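3.2 Storage and work surface in small kitchens

The second part of the study looked at how people use the worktop in kitchens where the fixed storage is too small for what the household owns. Earlier work by our group (Ponce, Grolleden report series, part 2) treated the counter as a place for preparing food and left out anything parked there between meals. Householders told us this missed most of what the counter does. In the interviews, the counter was described as a pantry, a drying rack, a place for mail and, after all that, somewhere to chop an onion.

We therefore recorded two kinds of area. The first is held area, meaning surface under an item that stays put for a day or more. The second is working area, meaning surface that is cleared or covered for a task and then given back. A cutting board is the awkward case. In many homes it never goes back in a cupboard, so by our rule it is held area, yet it is also where most of the work gets done. We coded boards separately for this reason, and noted whether each had a juice groove, as a groove reduces the flat part of the board that people will put a dish or a bowl on.

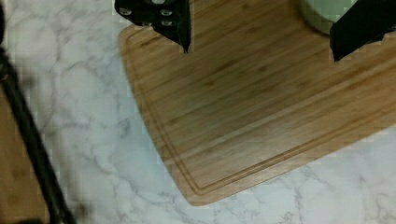

Each participant kept a diary over 8 days in October and was asked to write down every time something had to be moved before a task could start. We called these clearing moves. The 114 diaries returned were uneven in quality. Some people wrote a full line for each move, others put a tick beside the time, and a few stopped writing on weekends. We kept all of them and used only the counts when comparing homes. The written notes were read by Anayeli Ponce and one other coder, who sorted the moves by the item moved and by where it ended up.

The most common destination was another part of the same counter. Things were pushed back, stacked or shifted onto the board, and the board then had to be cleared in turn. Plates were the item most often set down on a board, usually with food already on them — one diary from the Ventura group simply says "plate on board, board on counter, no room for elbows". Moves that ended in a cupboard or drawer were much less common, even in homes where a cupboard had space. People said opening a door took a free hand they did not have.

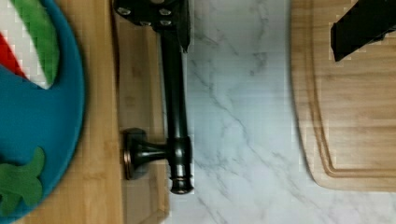 We also asked about items that had no fixed home. These turned up in nearly every diary and had little in common with each other. They included tools waiting to go back to the garage, spare parts for the sink, toys and packaging kept for reuse. Participants rarely counted them when asked to list what was on the counter, but they wrote about them often when asked what got in the way. In the coding sheet they were first entered under "other", then given a category of their own.

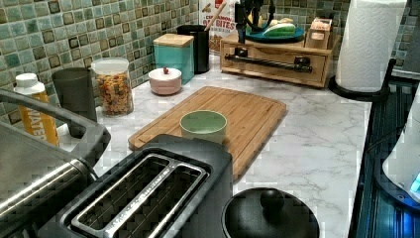 Depth matters as much as length in deciding how a counter is shared out. On a standard counter the back strip fills first and stays full, with tall items against the wall and shorter ones ahead of them. The front strip is left for work, though appliances in daily use tend to creep into it. Figure 3 shows a case with both patterns: the cereal box leans on the tiles behind the utensil holder, the canister stands in front of that, and the small pink lidded dish is in front again, while the toaster sits well forward near the sink. In rows like this, reaching the rearmost item can mean two or three clearing moves, and diary notes suggest people put up with it for things eaten once a day but not for things used at every meal.

The Noltach homes, which have shallower counters, showed less layering and more stacking. There, boxes and trays were used as a second level, with plates or small containers placed on top. Householders in the Femell homes did this too, but mostly beside the stove. Whether stacking leads to fewer clearing moves than layering is taken up in Section 3.3.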